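Home | Workshops | Open Day | Guides | Visit Us

How to Run a Hand-Held Gripper Table at an Open Day

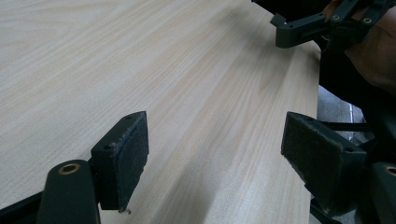

A gripper table gives visitors something to do with their hands while they learn how we teach a robot arm. We set one up at the Prornilus open day in November and had over 2,000 people through the building. These steps are what we use now. Pick a plain table with a pale top. Dark plastic fingers and black felt pads show up well against light wood, and people standing at the back can follow what the fingers are doing.

Before the doors open

Check the felt pads on every finger. A little fuzz is fine. If threads hang below the tip, trim them with small scissors, and replace the pad if it has started to lift at a corner. Open and close each gripper a few times. The arms should move freely on their bushings. If one sticks, swap it for a spare and look at it later.

Wipe the table and keep the objects in a box underneath. Sebastián Cabral likes to start with nothing out so that visitors try the grip first.

Running a turn

1. Show the visitor how to hold the handle. Let them open and close the fingers a few times over the bare table.
2. Put down one soft block. Ask them to pick it up and set it down again.
3. Have them try the same move more slowly. Point out when both pads touch the block together.
4. Bring in a second person with the other gripper and let them pass the block across.
5. Walk them over to the Tunico arm and play a recorded pick.

Allow two minutes for each turn. Small children need longer at step 1 and usually skip step 4.

Common problems

The block slips: the visitor is gripping with the tips only. Have them lower the fingers before closing.

The two grippers bump: ask one person to hold still.

The line gets too long: Jenő Nyitrai runs a second table in the Godoy room after lunch. Send people there.

At closing time, count the grippers back into the case and write any faults on the card in the lid.

Page updated 3/2/22

Contact | © Prornilus Workshops | Back to top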